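件名: Re: [Moso-ml] 冬物の布、しまう前にどうしてますか

みなさん、こんばんは。Zadadsteadの隅っこでちくちくやっている者です。

Ourania Spanosさん wrote:
> フリースのひざ掛けを春にしまうとき、毎年たたみジワに悩んでいます。
> 去年は引き出しにぎゅうぎゅうに詰めてしまって、出してみたら
> 真ん中にくっきり線が入っていました。アイロンは怖くて当てられません。
> それと毛玉。もう諦めるしかないのでしょうか?
> みなさんのしまい方を教えてください。

Ouraniaさん、わかります、わかります! うちもまったく同じで、返事を書かずにいられなくなりました。

まずたたみジワですが、私はたたむのをやめて巻くことにしました。ラップの芯だと細すぎて逆に変な波がつくので、生地屋さんでもらってくる太い紙の芯に、薄い紙を一枚はさみながらゆるく巻きます。Vlachouの手芸店だと、閉店間際に頼めば2本くらいは気前よくくれますよ(私は毎回もらいすぎて、玄関が芯だらけになって家族に叱られています)。

すでについてしまった線は、アイロンを浮かせて蒸気だけ当てて、手のひらでそっとなでて、そのまま冷めるまで触らない。この「触らない」がどうにも苦手で、つい持ち上げてしまうんですよねえ。化繊は熱に弱いので、洗濯表示だけは先に見てくださいね。表示が切り取ってあるものは、私なら蒸気もやめて、お風呂上がりの浴室に一晩つるします。

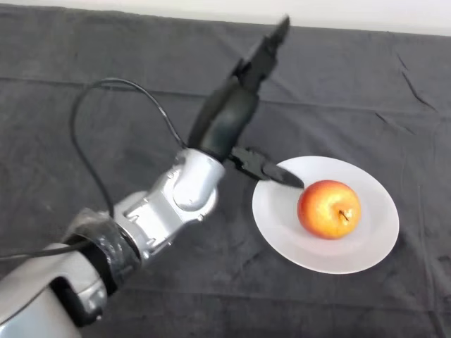
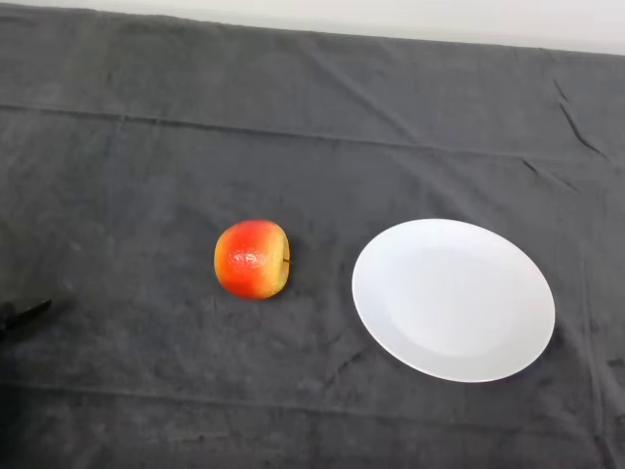

さて、濃い色の布の話です。引き出しから出してそのまま広げると、とにかく目立つんですよ、線もほこりも。りんごがお皿の横にあるほうの写真のチャコールグレーの布がいい例で、奥のほうに長い折り線が横に走っていて、右側には斜めのシワが集まっていますし、細かい糸くずもぽつぽつ見えますよね。生成りの布なら気にならない程度のものでも、この色だと全部出ます。なので私は、濃い色のものは必ず裏を外にして巻くようにしています。ほこりがつくのは裏だけになるし、出してすぐ使えます。

糸くずは粘着ローラーより、少し湿らせたゴム手袋で一方向になでるほうが好きです。ローラーは毛足を引っぱるみたいで、何年か続けたら表面がぼそぼそになったことがあって……あれは悲しかった。毛玉のほうは諦めなくて大丈夫ですよ、Ouraniaさん。平らな台に広げて、小さなはさみの先を寝かせて、ひとつずつ。テレビを見ながらだと手元が狂うので、ラジオがおすすめです。電動の毛玉取りも持っていますが、うっかり縁のかがり糸を巻き込んで、56センチもほどいて縫い直すはめになってから、縁の近くでは使っていません。

あと、洗い方も少しだけ。裏返してネットに入れて、弱い水流で短く。柔軟剤は入れたり入れなかったりで、正直あまり違いを感じていないのですが、どなたか比べた方いますか? 干すときは竿を二本使って、間をあけてM字にかけると、真ん中に竿の跡がつきにくいです。

虫よけについては前にもここで盛り上がりましたよね。私はZareroの木のかけらを布袋に入れて、一緒にしまっています。香りが薄くなったら紙やすりで軽くこするとまた戻ります。ただ、妹は「おじいちゃんのたんすのにおいがする」と言って嫌がるので、好みは分かれるかも。

そうそう、うちの端切れ箱をとうとう数えてみたら、ほぼ200枚ありました。怖い。フリースも17枚まざっていたので、なべつかみの中綿代わりにできないかなと思ったのですが、化繊だと熱で溶けますよね、きっと。コースターかな。欲しい方がいらしたら4月の持ち寄り会に袋ごと持っていきますので、色の希望だけ先にメールください。グレーと紺ばっかりですけど!

ではでは。Ouraniaさん、巻いてみたら秋にどうだったか教えてくださいね。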